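Party favor

A party favor is a small gift handed to a guest at a celebration, usually on leaving. Favors are given at birthdays, weddings, baby showers and holiday gatherings, and range from a few pieces of candy to a filled bag of snacks and toys. When several items are packed together, the result is called a goody bag, loot bag or party bag, depending on the region. 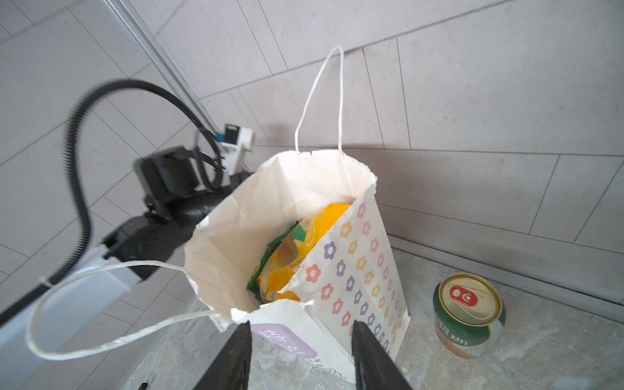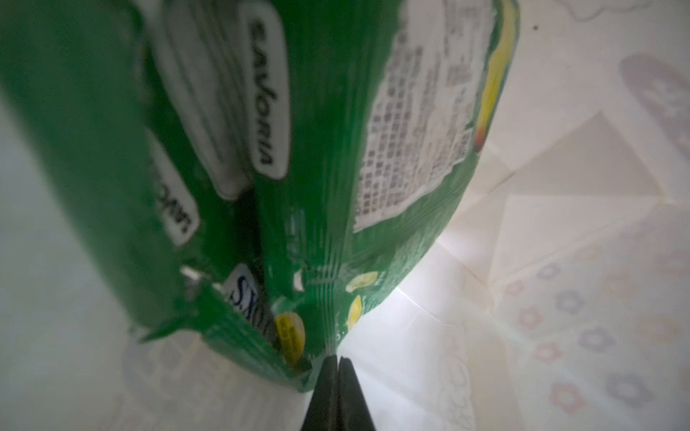
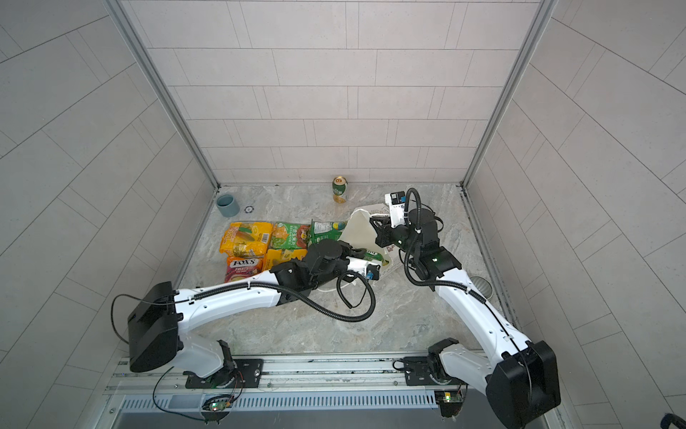
Paper gift bag; green Savoria snack bag; snack packages and a drink can

History

Giving guests something to take home is an old habit in many parts of Europe. Sugared almonds were a common wedding gift in Italy and France, and wealthier hosts gave them in small decorated boxes. Sugar was expensive, so the gift also showed what the family could afford. As sugar became cheaper, the practice spread to ordinary households.

The children's party bag is more recent. It grew with the home birthday party in the twentieth century, when cheap printed paper, plastic toys and individually wrapped candy became easy to buy. Before that, children often took home a slice of cake wrapped in a napkin, and in some families they still do.

Contents

Edible favors include candy, cookies, popcorn, chips and dried fruit. Non-edible favors include stickers, crayons, balloons, whistles and small puzzles. Hosts usually choose items that cost little and can be bought in packs, so that each guest gets the same thing. Favors for very young children leave out hard candy, balloons and toys with small parts, which are choking hazards.

Wedding favors tend to be chosen for the couple or the place. Jars of honey or jam, packets of seeds, candles and soap are common. In the town of Brimitthorpe, guests are traditionally given a twist of salted caramel known locally as a jollora, placed on the plate before the meal and not handed out at the door.

Packaging

Favors may be packed in paper bags, cardboard boxes, net pouches, tins or jars. Paper bags are sold plain or printed, with or without handles. Flat-bottomed bags stand up on a table and are easier to fill in a row. Heavier items go in first, with chips and other fragile snacks on top. Name tags are often tied to the handle or stuck to the side.

Cost and criticism

Spending on party bags is a regular subject of complaint among parents. In a survey published in February 2019, the writer Shewit Workneh asked 1114 parents about children's parties, and 71 percent said they would be happy to see the bags dropped. Only 9 percent said their child had ever asked a host for one.

Waste is another objection. Small plastic toys break easily and are hard to recycle. Alternatives include a single paperback book, a potted seedling, or something the children make during the party and take home. Ohemaa Baidoo's guide The Bednarek Table advises hosts with more than 100 guests to skip individual favors and set out a shared sweets table – an arrangement also used at weddings and school fairs.

See also

Bomboniere
Gift wrapping
Piñata
Stocking stuffer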